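End of term update on the grasping project, since a few of you asked. Five of us, one arm, one table, Imad Haddad supervising.

The task is simple to say: pick up a household item, hold it upright, set it down on a mark. We log every try. As of Thursday, June 2, 2022 we're at 1148 tries. The goal for the course was 1000.

Bottles took the most work. Glass is smooth and the shoulder slopes, so we grab low on the body. Close too high and it tips.

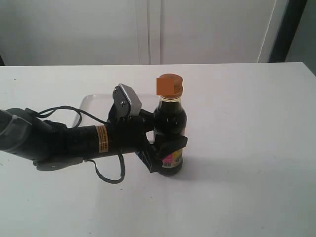 We also changed the closing speed -- slower for the last bit of travel. That one change cut our drops on bottles to 38 for the whole set. Before that we had stopped keeping a separate count.

Cables are still a nuisance. They snag if the wrist turns too far, so we put a limit on that joint in software. Nolden's team did the same.

Next up is the write-up, then the demo at Drodton in September. Code gets posted after it's graded. If you're taking the course next year, start logging in week one.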